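Willell Reissues: Parts and Sorting Notes, 02/02/2024

The Willell farm wagon set has been reissued from the Fiso tooling, with 84 pieces in the full box. Axle width matches the old Pridov wagons, so wheels swap in both directions. The hitch pin is slightly thicker and will not seat in a Pridov tractor without filing.

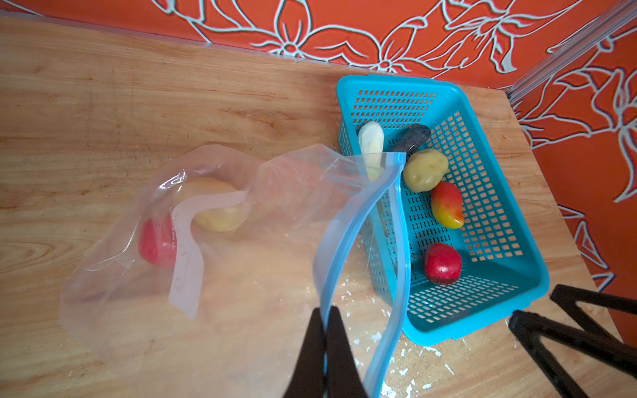
Telling the runs apart

First-run wagons carry a 3 inside the rear wheel well. Second-run wagons have a plain well and a softer red — easy to miss under yellow light. Check the driver's hat as well; only the first run has the molded band.

Workneh has over 400 loose figures listed, most without accessories. Orders of 50 or more ship in one carton. The next parts list is due in September.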